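Sengar Shop Opens Drive Room for Secondhand Storage

Nov 12, 2019

If you have an old computer gathering dust in a closet, Sengar has a new place for the parts inside it. Stodura, the repair and reuse shop on Mill Street, opened its drive room this week, and the first boxes of hard drives are already being sorted, checked and put back into trays for their next owners.

The idea started small. Back in June the shop put a single bin by the front counter and asked people to drop off drives they no longer wanted. The bin filled up so fast that a second one went in beside it, and then a shelf, and then the shelf needed a room! By the end of the summer 500 drives had come in, from home desktops, a dental office that was switching machines, and the old computer lab at Grisen Middle School.

"I thought we'd get a few boxes and be done by fall," said Vivek Bajpai, who runs the shop. "People kept walking in with shopping bags full of them. I love it. Every one of these has years of use left if someone takes the time to look at it."

Taking the time is the main part of the job. Each drive gets its label read and logged, and then it is wiped completely before anyone looks at whether it still runs well. Drives that come with their plastic mounting clips keep them, which makes life a lot easier for whoever puts one into a case later on. Loose clips go into a jar at the end of the bench (bring yours in, even the odd ones). Anything that fails the check is taken apart for its metal.

So far 159 drives have passed and are ready to go. Most are headed to Wosent, the after-school club in the old library annex, where kids build their own desktops from used parts and take them home at the end of the course. The club has 14 builders signed up for the winter session and would happily take more. Whatever is left over will be sold at the shop counter at a flat price of six dollars, with the money going toward cases and power supplies for the club.

Bajpai is also planning open evenings where people can bring in a computer, learn how to take the drive out safely and watch it get wiped before they leave. He says that last part is what people ask about most, and he's glad they do. "Come with your questions, come with your weird old machine from the basement," he said. "I want to see it."

Drop-offs are welcome any time the shop is open. Please take drives out of their outer packaging first, and put a piece of tape on any that you already know are dead.

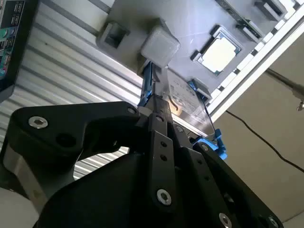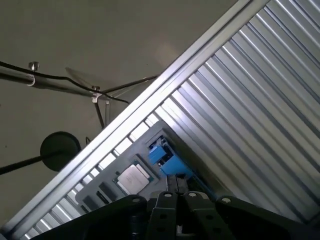 First picture: a hard drive with its blue plastic mounting pieces. Second picture: corrugated metal and an aluminum rail, with a grey molded tray partly in view.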